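The bedroom door project, such as it is

15/11/2019

I have been putting off the upstairs door since July. It sticks when the weather is humid, it rattles when the weather is dry, and the light from the hall comes in under it at night. None of that is serious, so it kept getting pushed down the list behind the gutters and the kitchen faucet. This week I finally spent some time on it.

The door itself is fine. It's a flat panel with no raised sections, painted at some point by the previous owners, with a vertical grain you only notice up close. I looked at replacing it with something more solid and got a quote of $284 for the door alone, before hanging it. I decided against that. Most of what bothers me can be fixed at the edges.

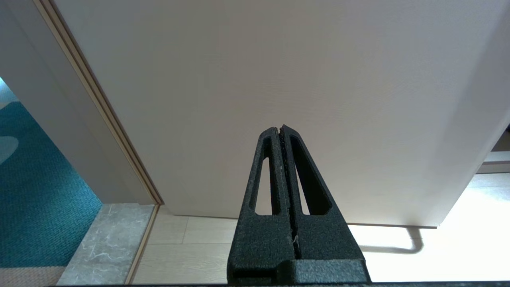 The white door and the beige trim on the left side.

The trim is a different color from the door. I used to think I would paint it to match, but I have gotten used to the light tan against the gray wall and I'm leaving it. What I did do was go over the molding with a damp cloth and a soft brush, since dust settles in the layers of the profile. It took longer than the door did.

For the sticking, I followed advice from Kayode Okoro, who hung most of the doors in my sister's house. He told me to check the hinge screws before touching a plane or sandpaper. Two of the screws in the top hinge were turning without biting. I took them out, packed the holes with wooden matchsticks and glue, let that sit overnight, and put in longer screws. The door now closes without being lifted by the handle. If I had started by sanding the edge, I would have taken off wood for no reason and had to repaint.

The gap at the bottom took more thought. My first idea was a brush strip screwed to the face of the door. Ifeoma Bako has those on all her doors and likes them, but they drag on her rugs and I don't want screw holes in a flat panel where they would be easy to see. The second idea was one of those double foam tubes that slides under. I had one in the last apartment and it came off every time somebody opened the door in a hurry. 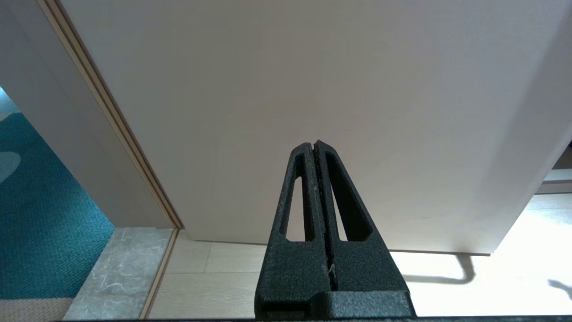
Lower edge of the door and the gap above the floor.

In the end I ordered an adhesive sweep from Rarkel in off-white. It comes in one length and you trim it with scissors. The instructions say to wipe the surface with rubbing alcohol and wait an hour before sticking anything to it. I haven't put it on yet. The gap is narrow, so I may need to trim the height as well as the length, and I want to tape it in place first and open and close the door a few times.

The paint is next after that. The color changes a lot depending on the light. Sometimes it looks plain white and sometimes closer to beige, and I didn't want to guess at a touch-up color from memory. I picked up sample cards and held them against the panel in the morning and again in the evening. The closest was a Vimix shade called 119. I bought the smallest can they had and will try it low down near the hinge side first.

I'll post again once the sweep has been on for a couple of weeks. The hall closet has the same loose hinge problem, so that's probably going to be the next one.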